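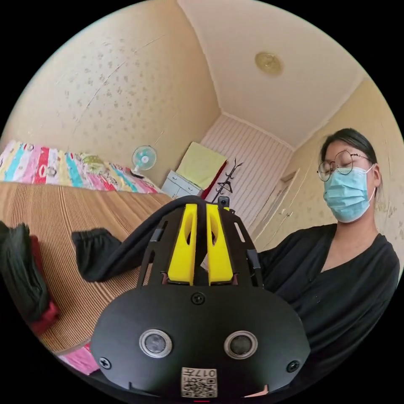 Floso Fine Fabric Wash, 18 fl oz
Item 644
Sold by Tavares Home Supply

Another detergent for delicates. We carry five of them now and we were not looking for a sixth, mainly as most of what gets sold as "gentle" is regular detergent with more water and a picture of a feather on the label. We put off listing Floso for most of a year. It's on the shelf now, with some reservations, and they're set out further down.

What it is
A liquid wash for dark and stretchy clothes: leggings, thin knits, blouses with elastic at the wrist, dance and gym wear. No bleach, no optical brightener, no softener. The scented version smells of something the maker calls rain. We stock the unscented one only.

What the maker claims
"Restores color." It doesn't. Dye that has left a shirt is in the sewer and no soap is bringing it back. What a wash with no brightener can do is avoid putting a bluish cast on black cloth, and that's worth having, but it is a smaller promise than the one on the bottle.

"Protects elastic." Partly. Heat does far more harm to elastic than detergent ever will. If you wash in Floso and then run the dryer on high, you've wasted your money. Wash cold and dry flat, and your cuffs will probably outlast the seams whichever of our bottles you use.

"Ultra concentrated." Compared with what? The label doesn't say. The dose is one capful for a normal load and half a cap for hand washing, which gives you 18 normal loads if you fill to the line and don't pour like most people pour.

How to use it
Turn dark things inside out. Close zippers and hooks. Cold water, short cycle, low spin. For hand washing, put the half cap in first and let the water mix it, then soak for 8 minutes. The bottle says thirty. We saw no gain from the extra time, and black dye tends to bleed the longer it sits.

Don't use it on wool or silk. The front label shows a sweater, which we think is misleading, and the back label says in very small type to test first. We'd just skip it.

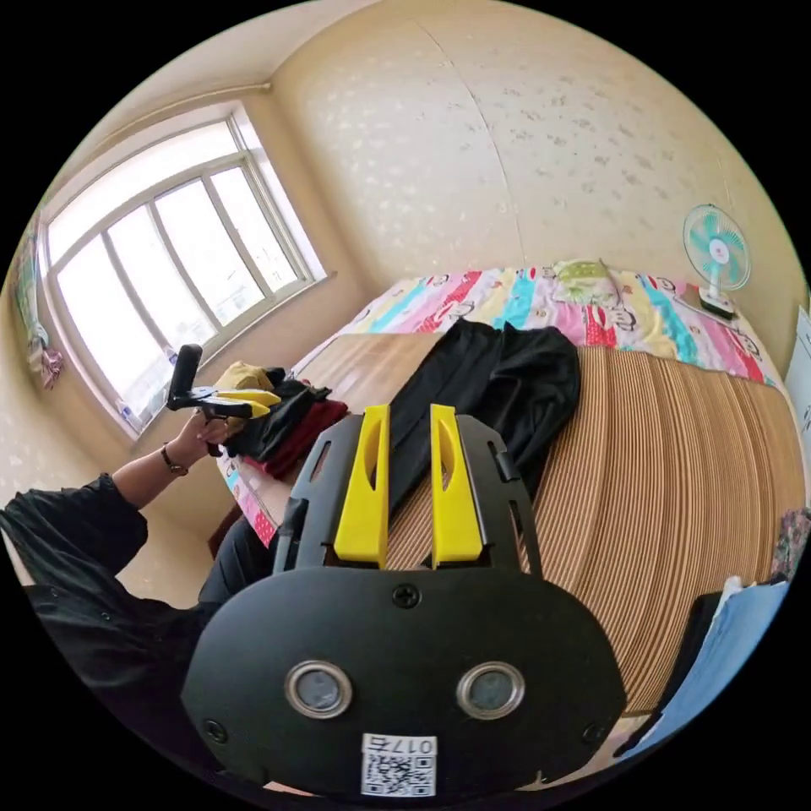 How it compares
Justano Dark Wash costs less per load and cleans sweat better. It also foams a lot, and people with front loaders have written to complain. If you have an old top loader and a gym habit, buy the Justano and save a few dollars.

Ruvlow Delicate is the one with the nice bottle. We couldn't tell its results from Floso's on black cotton jersey, washed side by side at the same temperature. The price is nearly double. We stock it as customers ask for it.

Plain unscented detergent at half dose does a decent job too. We sell that as well, and it's what a few of us use at home.

Details
Size: 18 fl oz
Form: liquid, clear, unscented
Machines: all types, including high efficiency
Not for: wool, silk, leather trim
Cap: screw on, with one fill line that is hard to see in poor light
Shelf life: two years unopened
Case quantity: 8 bottles

The large refill, item 600, is out until May. The last shipment had caps that leaked and we sent it back. The maker says the new cap is better. We'll open a few before we put it up for sale again.

Returns
Unopened bottles can come back within 30 days. Opened bottles can't, unless it arrived leaking, in which case send us a photo of the box and we'll replace it. Faded clothes are not covered by the maker's "color promise" either. We read the terms, and the promise refunds the price of the detergent only, with the original receipt and the cap.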